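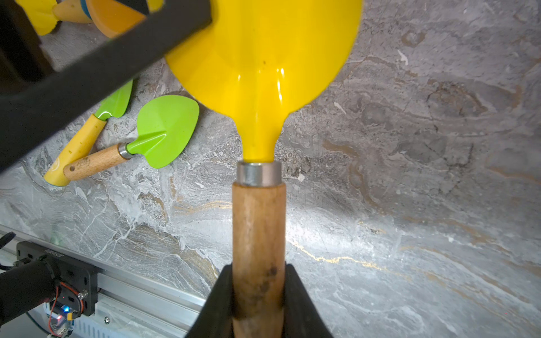 Yellow trowel, wooden handle

Forum > Running a group > Funding and legal status

Thread: Registering as an association or staying informal?

mudlark_5
We are a gardening and repair group in Faston. We have been going for four years with no legal status at all, just a bank account in two members' names and a sheet of house rules. The district has changed its small grants scheme and from November only registered bodies can apply. Has anyone here gone through registration lately? I'd like to know how long it took and whether you regretted it.

pellworth
We did it last year. The form itself is short. The slow part was the statutes, which came back to us twice. The first time it was the clause on what happens to the money if the group closes. They want a named type of body that receives it, and "a similar good cause" wasn't enough for them.

Allow five months. Our file sat untouched for most of that.

osier
I'd ask how much the grant is before doing any of this. We looked into it and the yearly return, the separate bank charges and the insurance came to more than we would have got. We stayed informal and went in under the umbrella of Closetness, who hold the money for small groups and take a cut.

mudlark_5
The top award is 106 a month towards rent and running costs. It isn't much but our room costs slightly more than that, so it would nearly cover it.

What cut does Closetness take?

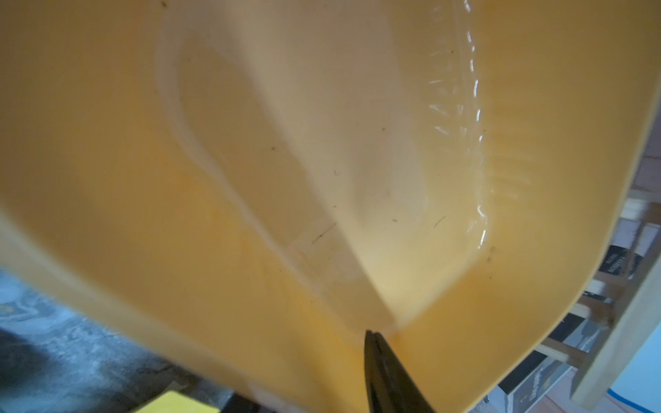

Yellow plastic, close up

osier
4 per cent when we joined. You also have to send them your receipts every month, and they can refuse a payment if it doesn't match the purpose you gave. They have refused us once, over printing.

pellworth
That is the bit I don't like about umbrella arrangements. You have no vote there. If they change the terms you take it or leave. A registered group can at least answer a consultation in its own name. When the district drew up the new scheme it only wrote to bodies on the register, so the informal groups heard about it afterwards.

osier
Being written to isn't the same as being listened to. Registered groups around here answered that consultation and the rent ceiling stayed exactly where it was.

pellworth
The deadline moved, though. It was going to be September.

tinplate
I was on the other side of this for a while, reading applications. Two things for the original poster. Check whether the district asks for a full year of accounts from the date of registration or will accept your earlier records. Ours accepted earlier records if two members signed them. Also look at who is liable for the lease. At the moment it's whoever signed it, personally, and I would worry about that far more than the grant.

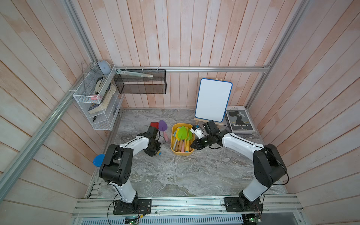 mudlark_5
The lease is in one member's name. She has mentioned it before and we never did anything about it. I think that may decide the matter for us.

Do you need a lawyer for the statutes? Someone suggested Van Hecke, who run an advice morning for groups, but the next free place is weeks off.

pellworth
We didn't use one. We took the model statutes from the registry and altered as little as possible. Each thing we altered was a thing they queried.

heronsgate
Disagree with that slightly. The model text requires a general meeting with half the members present. We have roughly 60 on paper and never get more than 20 in a room, so we couldn't legally decide anything until we changed it. Lower the quorum before you file. Changing it later needs a meeting with, of course, half the members present.

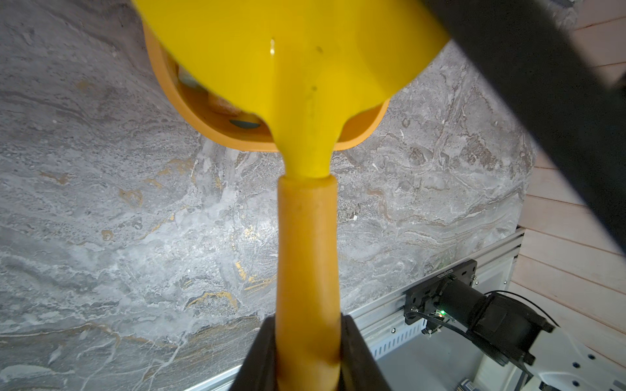
Page 2 of 2

tinplate
Agree with heronsgate on the quorum. Put in a second-call rule as well, so that a repeat meeting is valid with whoever turns up.

osier
I still say talk to an umbrella body first. Zunex does the same as Closetness and I think they let you leave with a month's notice. You could use one of them until your registration comes through.

mudlark_5
Thanks all. I'll put both routes to the members at our next meeting, with the lease as the first item. Will ask the district about the earlier accounts and post the reply.

pellworth
Get that reply in writing. We were told one thing on the phone and another by letter.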